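Wivcombe Hall Opens Its Calendar for Winter Weddings and Company Parties

Couples and office party planners in Wivcombe have a new choice this winter. The event planning firm Priltlow has taken over bookings at the old Berisha ballroom on the river side of town, and the doors open to guests again in January after a long summer and fall of painting, rewiring and a good deal of floor polishing.

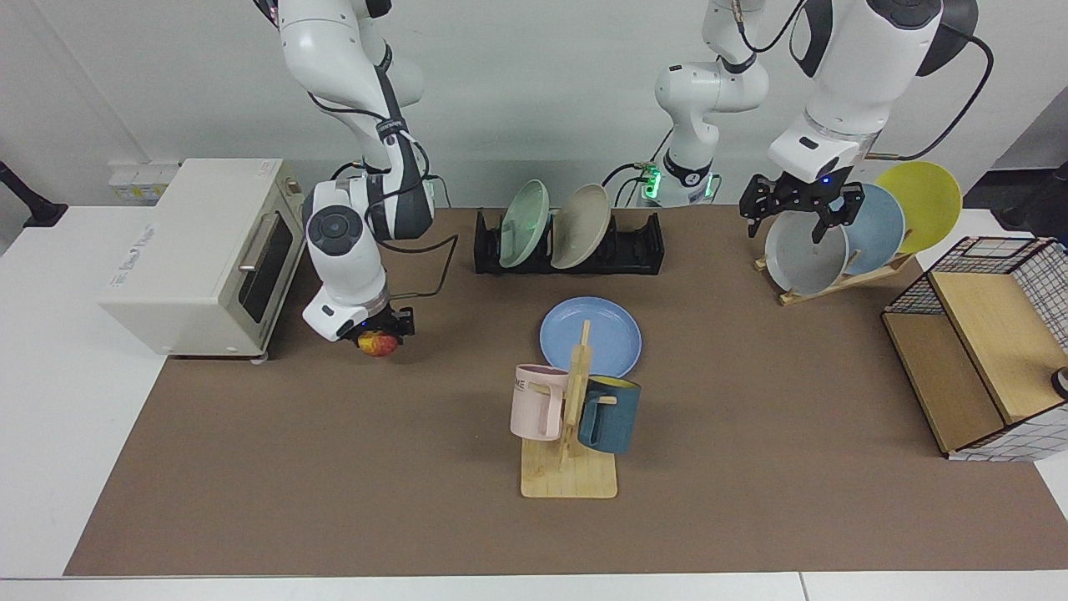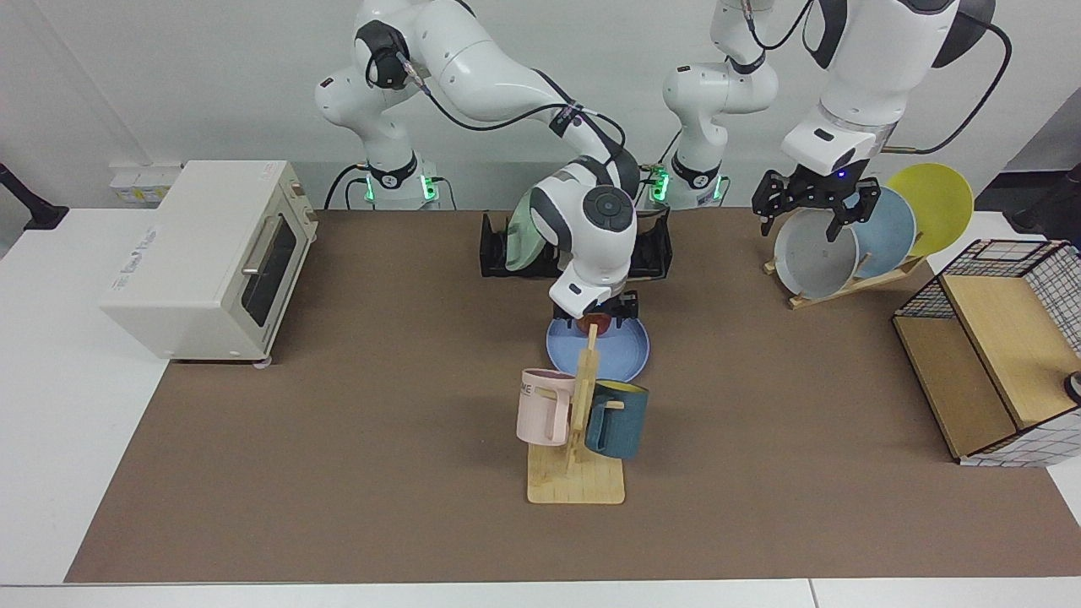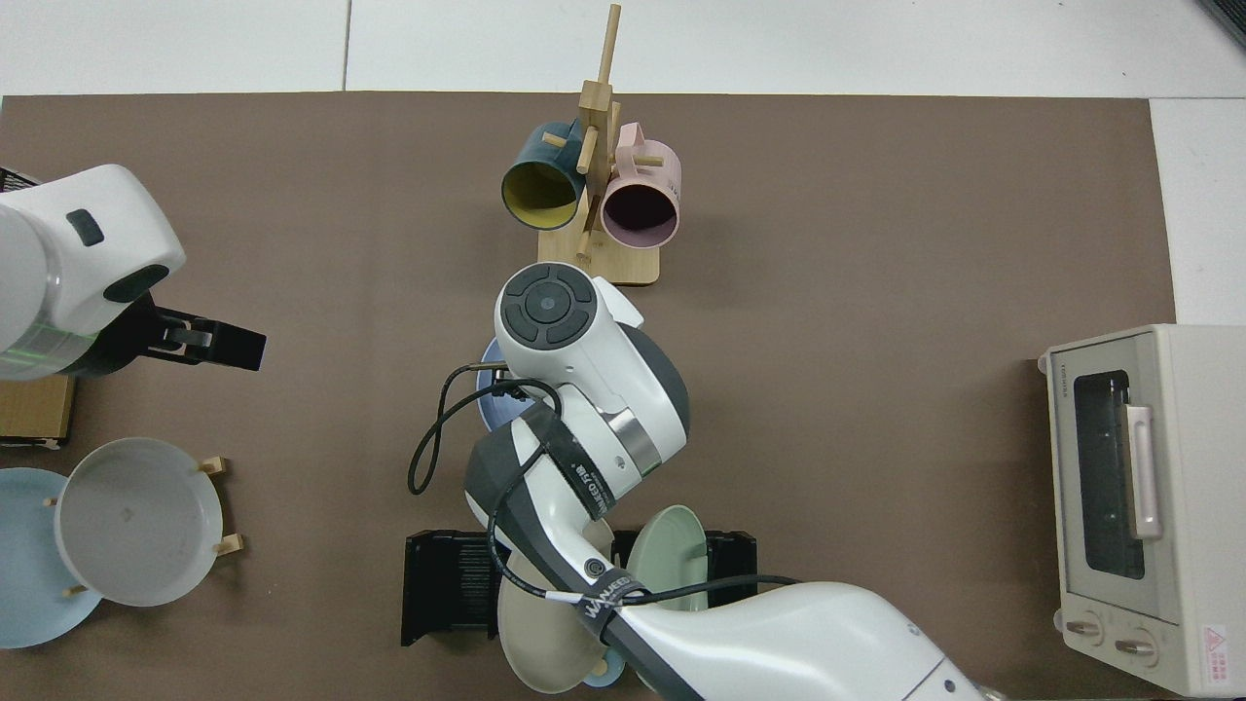
Two mugs hanging on the mug tree, one dark teal and one pale pink.
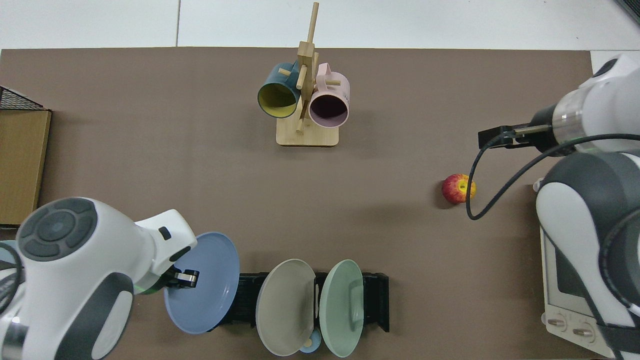

So how many guests can the ballroom hold? The main room seats 200 for a sit-down dinner, and the smaller garden room next to it seats 53, which suits a rehearsal dinner or a retirement lunch very nicely.

Priltlow has been putting on weddings, award nights and family reunions in this part of the county for years, mostly in tents and borrowed school gyms, and the team says it is delighted to have a roof of its own at last. The firm will keep on planning events at other places too, so anyone who has already booked a barn or a backyard with them can rest easy -- nothing about those plans will change.

The ballroom itself will look familiar to anybody who danced there in the old days. The tall windows and the little balcony for the band have been kept, and so has the wide staircase, which must have shown up in half the wedding albums in town! What's new is the sound system, a bigger coat room, and a side entrance with a ramp that leads straight from the parking lot to the dance floor.

Food will come from Prorkitz, the catering company that many readers will know from the harvest supper, and it is offering four set menus for the opening season. Hosts who would like to bring in their own caterer may do so for a fee, as long as they let the office know when they sign the contract. Cakes and other desserts can be brought from anywhere at no charge -- a grandmother's recipe is as welcome as a bakery order.

Bookings opened last week, and 41 dates have been spoken for already, most of them spring and early summer weekends. Weekday evenings are still wide open, and they come at a lower rate that includes tables, chairs, linens and setup. A deposit holds a date, and the rest is due a month before the event.

Anyone curious to see the place is warmly invited to an open house on Saturday, starting at 4 p.m. The planners will be on hand to talk through room layouts and music, Prorkitz will be serving small plates from the winter menus, and there is no need to sign up ahead of time. Parking is free in the lot behind the building.

41 shares | 4 comments

Contact us | Copyright Wivcombe community news, all rights reserved | Back to top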